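Office of the First Spouse of Flirkaria

The Office of the First Spouse is the household and public affairs office attached to the presidency of Flirkaria, an island republic with a single-chamber parliament. It has no mention in the constitution and no powers of its own, yet it has grown into one of the best-loved parts of public life in the country. Its seat is Samside, the old harbor governor's residence on the east bank of the capital, Escobar.

Origins

For the first years after independence the president's husband or wife had no staff, no desk and no budget. Letters from the public were answered at the kitchen table, often months late. Leonilde Cunha changed all that. A former school inspector from the port town of Unport, she moved into Samside with her husband after his election and asked parliament for a clerk, a typewriter and a room with a door that locked. She got the clerk and the room. The typewriter she brought from home, and it is still kept in the front hall.

Cunha's first big project was a reading tour of the outer districts. She visited 294 villages by bus and ferry, a remarkable feat given the state of the roads, and took down requests in person. Many were for very small things: a lamp at a landing, a second teacher, a well cover. The tour notebooks fill nine boxes in the national archive and are a treasure for anyone interested in everyday life in the young republic.

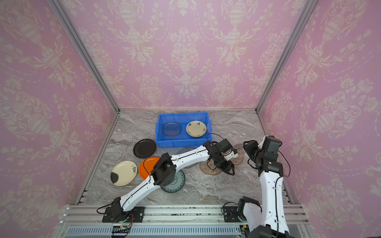

Legal status

Parliament gave the office a proper footing with the Household Act, which passed after a lively debate that ran until 3 a.m. The act sets out a staff, a yearly grant and a duty to publish accounts each June. It also bars the spouse from signing state papers or sitting in cabinet. Opponents wanted to go further and ban any travel abroad at public expense. The compromise – a written notice to the speaker before each trip – is still in force, and the notices make surprisingly good reading.

The word "spouse" was chosen over "wife" at Cunha's own request. A president's husband first held the role two decades later, and no change in the law was needed.

Duties

The spouse hosts visiting delegations, opens the school year at Unport and acts as patron of the national library fund. The best-known event is the Open Table, a midsummer lunch at Samside for 200 guests drawn by lot from all districts. Applications come in by postcard only, a rule that has survived several attempts to move the draw online.

Criticism

The office has had its share of rows. The sharpest came when a newspaper reported that the spouse of the day had spent most of a winter overseas while the household grant was paid in full. An audit went through 505 receipts and found no law had been broken, but part of the grant was returned and the rules on absence were tightened.

See also

Presidency of Flirkaria
Household Act
Samside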